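Jobs > Shop floor > Plarkthorpe

Search jobs Go

Saturday staff wanted for our phone and gadget shop

Hi, I'm Beverley Staniforth and I run Udberg, the phone and tablet shop on Pearce Street. I need two people for launch season, when the queue goes right past the bakers! 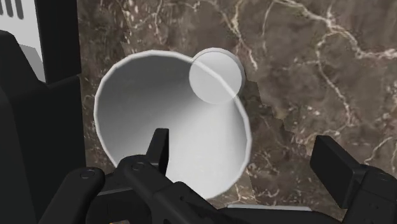
Page last changed: July

You'll be handing out pre-orders, moving people's photos over to new handsets and calming down anyone whose colour has sold out – we had more than 400 pre-orders last time. No sales targets, and Kieran Cropper will show you the till.

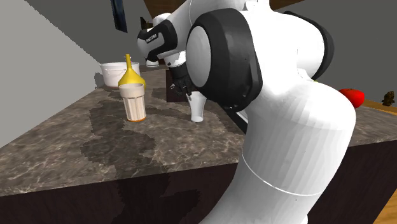 White bowl and robot arm, two views of one worktop

Shop experience is nice but I'd take patience over it any day. Drop a CV in before 6pm or ring and ask for me.

Recent jobs
Repair bench trainee, Brirnutel
Delivery driver, evenings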